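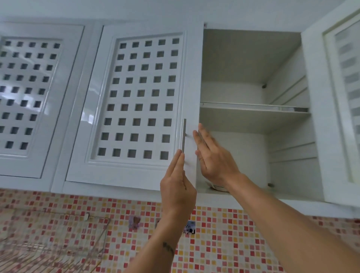

Review: Trenstead Door Setup Kit for the Bovus Household Robot

Reviewed by Adesuwa Eze, Nwosu Equipment Evaluation Office
Price as tested: $2,855
Rating: 3 out of 5

The Trenstead kit is sold to sites that already operate a Bovus two-armed robot and need it to work on cabinet doors. It consists of a head-worn camera, a charging dock and a software license. An operator opens and closes the doors by hand while wearing the camera, and the recordings are then used to set the robot's reach, grip height and closing path for that kitchen. Our office purchased one unit in July and set it up at the Trumudetti training apartment.

Setup
The wall cabinets at Trumudetti have glossy white doors with square lattice panels and slim vertical bar handles in stainless steel. Trenstead's guide recommends matte, flat-fronted doors for a first installation, and our results bear this out. Reflections on the gloss finish led the software to reject nearly a third of our first recordings. Drawing the blinds and repeating the session resolved most of these cases.

Camera angle requires attention as well. Wall cabinets are recorded from below, and the factory tilt is intended for base units. The tilt should be raised by two notches before the first recording and the locking screw tightened fully. The guide mentions this only in an appendix.

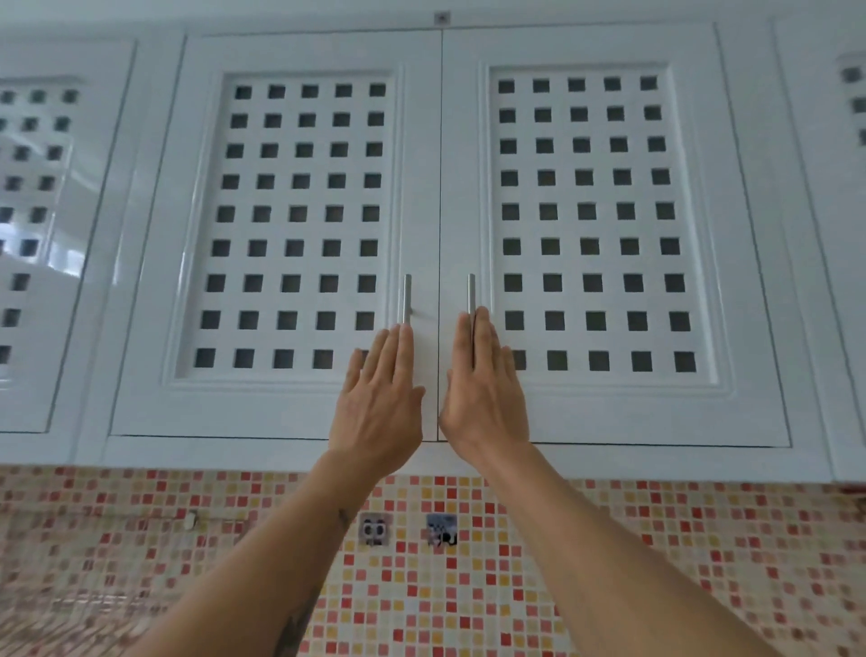
Both hands must remain in view while they are on the doors. The software treats the handle and the flat of the door as separate contact points, and it will accept a pushing contact only when the palm position is clear. Long sleeves should be rolled back. Recordings in which a hand leaves the view are discarded without notice — a fault the supplier should correct.

Upkeep
The lens is to be wiped before each session and the tilt checked against the printed card. Cor Kramer, our maintenance lead, also re-runs the door alignment every Friday, as hinges loosen with repeated use and the robot continues to close along the old path. The procedure takes three minutes per door. The headband pads wear quickly and are not sold separately.

Assessment
The kit is suitable for sites with a fixed kitchen and a trained operator. Sites with glossy or glass-fronted doors should request a trial before purchase. Supplier support was courteous but slow, and our question on replacement pads remains open.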